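Organiseur à thé Calden en bois : notre avis après cinq mois d'utilisation

Publié le 2022-05-23 dans Rangement et petit matériel

Le thé en sachets pose un problème de place. Les boîtes en carton sont toutes de tailles différentes, elles se déchirent à l'ouverture et finissent empilées au fond d'un placard avec trois sachets dedans. J'avais essayé une boîte en métal, trop profonde, puis un tiroir, que le reste de la famille a vite rempli d'autre chose. En décembre, j'ai acheté l'organiseur Calden, référence 1613, et il n'a pas quitté le plan de travail depuis.

Ce que l'on reçoit

L'organiseur arrive monté, dans un carton simple, calé avec du papier. Pas de vis, pas de notice, juste une étiquette d'entretien en quatre langues. Le bois est clair, un peu rougeâtre. J'ai passé un coup de chiffon humide à l'intérieur avant de m'en servir, il restait un peu de poussière de ponçage dans les angles.

La boîte est rectangulaire et divisée en compartiments. Le panneau du fond est plus haut que le reste et percé d'une poignée. On l'attrape d'une main pour la poser sur la table, puis on la remet à sa place. Je m'attendais à ce qu'elle bascule vers l'avant une fois pleine, mais elle reste assez droite si l'on garde le plus lourd à l'arrière.

À l'usage

Il m'a fallu deux ou trois essais pour trouver le bon ordre. Les sachets plats vont au fond, en pile, contre le panneau. Les petits lots entamés se mettent au milieu. Devant, je range les sachets sous enveloppe debout, légèrement inclinés, comme des fiches. C'est la meilleure place pour ceux que l'on prend tous les jours : on les fait glisser du bout du doigt et on tire celui que l'on veut.

Le compartiment avant fonctionne bien tant qu'il est correctement rempli. À moitié vide, les enveloppes se couchent et il faut les redresser. Un petit séparateur amovible aurait réglé la question. J'ai fini par glisser un morceau de carton plié derrière la rangée, ça tient.

Sur un plan de travail à motif marbre, le bois clair passe bien, y compris à côté d'une planche beaucoup plus foncée. Les deux teintes n'ont rien à voir et cela ne me gêne pas. Ceux qui aiment les ensembles assortis regarderont plutôt du côté de la gamme brune de la même marque.
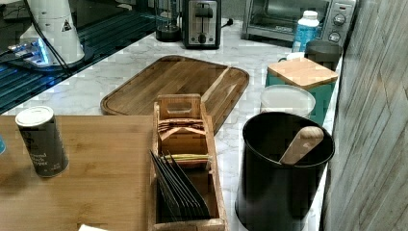
Entretien

Un chiffon à peine humide, puis un chiffon sec. L'étiquette déconseille le lave-vaisselle et le trempage. Pour les miettes de thé, je retourne la boîte au-dessus de l'évier et je tape sur le fond. Une goutte de thé noir a laissé une auréole sur le bord avant au bout de quelques semaines. Elle s'est atténuée avec un ponçage très léger au grain 2000, mais on la devine encore. Une couche d'huile alimentaire dès le départ aurait sans doute évité cela – je le ferai si j'en rachète une.

Face aux autres modèles

J'ai eu entre les mains le coffret Gronmont, qui a un couvercle vitré. Il protège mieux de la poussière et des odeurs, mais il faut l'ouvrir à chaque fois et il prend davantage de place en largeur. Pour des thés parfumés que l'on garde longtemps, je le préférerais. Le présentoir Skoreneck, en plastique, se lave plus facilement et coûte moins cher. Ses cases sont en revanche trop étroites pour les enveloppes un peu larges, qui se plient dans les coins.

Le Calden est ouvert, et les sachets sans emballage individuel n'y ont pas leur place. Je garde les miens dans une boîte fermée, avec le thé en vrac.

Points positifs

Livré monté, prêt à servir
Poignée pratique dans le panneau arrière
Compartiments assez larges pour plusieurs formats de sachets
Se range aussi bien avec des dosettes de sucre

Points négatifs

Pas de couvercle
Les enveloppes tombent quand la rangée avant se vide
Bois peu protégé, qui marque au contact du thé
Aucun patin dessous, j'ai collé 2 bandes de feutre

Note : 4 sur 5

Je retire un point pour la finition et l'absence de séparateur. Le mien vient de la boutique Valcárcel, qui le propose aussi dans une version plus étroite que je n'ai pas essayée. Mesurez vos sachets avant de choisir celle-là.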